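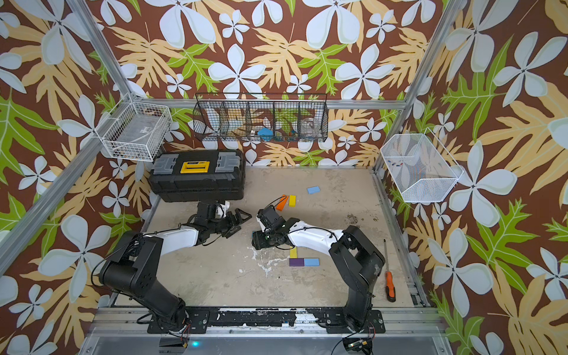 I bought the Levenex re-taping and alignment kit because our two-arm cell had started missing by a finger's width, and because I had already blamed the software, the lighting and Gebhard Danzer. Danzer looks after the other cell down the hall and had warned me in May that my mounting bolts were a matter of faith. He lent me nothing, so I bought the kit.

What you get: a torque driver with a set of bits, a bag of rail shims, cable clips, a flat gauge plate, a squeeze bottle of surface cleaner and a printed card that assumes you have done all this before. There is a longer manual online. It covers the gauge plate in great detail and the cable clips in one sentence, which turned out to be the wrong way around for me.

Setup took an evening. The card has you power down, support each arm, and go along the mounting rail bolt by bolt, base first, then shoulder. The torque driver is the best thing in the box. It clicks with real authority, and it found two bolts on the right base that I would have sworn in court were tight. If Levenex sold the driver alone I would tell you to buy that and go home.

The shims are fine. They are shims. Mine came in a bag marked for a Solton rail, which ours isn't, but they fit once I ignored the numbering.

Next comes the floor check. You bring each gripper down near the work surface, look through the wrist camera, and see whether the fingers sit evenly on either side of center. If they don't, you loosen the wrist collar, nudge, swear, tighten and look again. 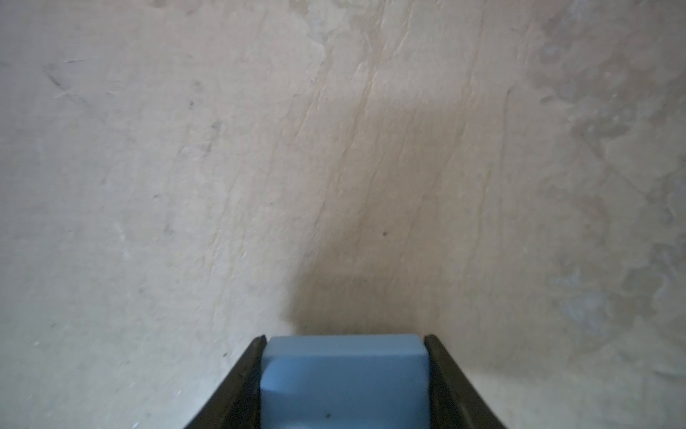
The manual allows 20 minutes per arm for this. I allowed myself a sandwich in the middle and took most of two hours, largely because tightening the collar moves the thing you just adjusted. Tyson Li showed me the trick later: overshoot slightly and let the screw pull it back. The card could have spared a line for that.

Then there's the cleaner. It lifted the grease from the rail and did very little for our floor, where every scuff now seems to be structural. The old Pettigrew stuff did no better, and it smelled like a pool.

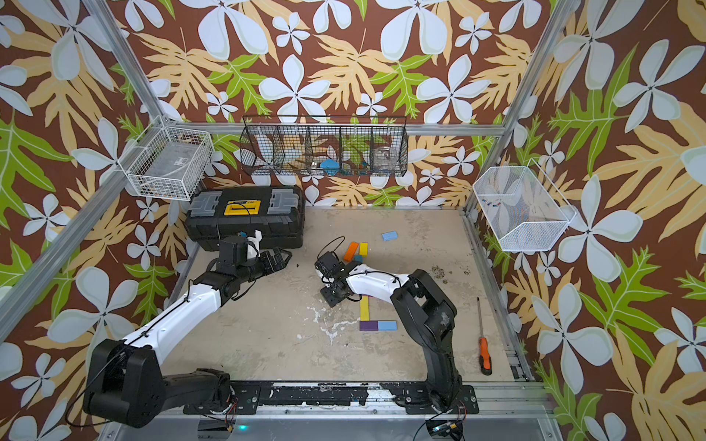 Cable clips are where the kit loses most of its points. They are stiff, they hold the cable flat against the link, and they assume the cable has no ambitions. Give a wrist its full turn and it wants slack, and the slack has to go somewhere. Ours goes up, in a black loop arching over the right wrist while the gripper points down at the blocks, and no clip in the bag is shaped to guide it. I went back to the soft wraps from Indon, which cost less and can be undone without a screwdriver.

Would I buy it again? For the driver and the gauge plate, yes, with some grumbling. The arms go where they are sent, the misses have stopped for now, and I have apologized to the software. Danzer can wait.

Four stars for the driver, two for the clips, and the bottle is under the sink if anyone wants it.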